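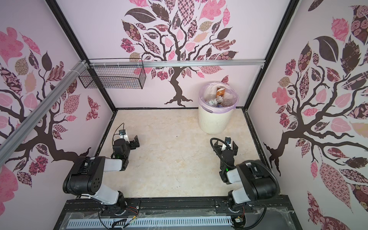 Tree mural on pale pink, patterned leaves on all three walls.

Lolska Peel-and-Stick Tree Mural: A Review After One Long Winter

I should say up front that I am not a wallpaper person. I grew up in a house with brown wallpaper in the hallway that my mother spent most of one summer scraping off with a putty knife, and I promised myself I would never do that to my own walls. So it took me a while to come around to the Lolska mural, and I only ordered it after my sister put one up in her sewing room and I kept finding excuses to go stand in there.

Ours went up in November in the little room at the back of the house (I call it the reading room, everyone else calls it the coat room). The kit costs $88 and comes as 11 panels rolled together in one long box. You also get a plastic smoother and a sheet of instructions, which I'd recommend reading twice. The panels are numbered on the back in very faint gray, and I managed to hang four before five could have gone anywhere sensible. Peeling a panel off and moving it was easy that first afternoon. It came away clean and went back up without a wrinkle, and I was so pleased that I called my sister to tell her about it!

Now, the pattern. I adore it. The leaves are what sold me, all those florals and checks and paisleys mixed together like somebody's scrap bag, and the pink behind them is soft enough that I don't feel like I'm sitting inside a birthday cake. I had worried that the dark trunks would make a small room gloomy. They haven't, though I did swap the bulb in the ceiling fixture for a warmer one, and that helped a good deal. Under the old bulb the pink looked a bit like cold salmon.

Matching the panels is where you'll earn your cup of tea. The branches run across the seams, and if you start even a little crooked at the top you will be very crooked by the baseboard. Use a level and draw a pencil line for your first panel. I didn't, and there's one branch behind the armchair with a small step in it that I see every single time I sit down. My husband says he can't find it, bless him.

Corners were harder than I expected. The instructions tell you to wrap the panel around in one piece, but our walls aren't square (the house is old and leans toward Sundton, as my father used to say), so I ended up cutting at the corner and overlapping by a sliver. It looks fine. A fresh blade makes all the difference, and I went through 6 of them.

How has it held up? Mostly very well. One lower edge started to lift by the radiator after the first really cold week, and I pressed it back with the smoother and a hair dryer on low. It has stayed put. Fingerprints wipe off with a damp cloth. I haven't tried anything stronger and don't plan to.

I did look at the Custent version before buying. It's $19 cheaper and the sample they mailed me was nice and thick, but the colors were flatter and the sample curled off my test wall overnight. If your walls are very smooth you might have better luck with it than I did.

My one real complaint is that Lolska won't sell you a single replacement panel. If you ruin one, you're buying the whole box again, and I think that's a shame at this price. Go slowly, keep your offcuts in a drawer, and get somebody to hold the top while you peel the backing.

Four and a half stars from me. I've already measured the upstairs landing.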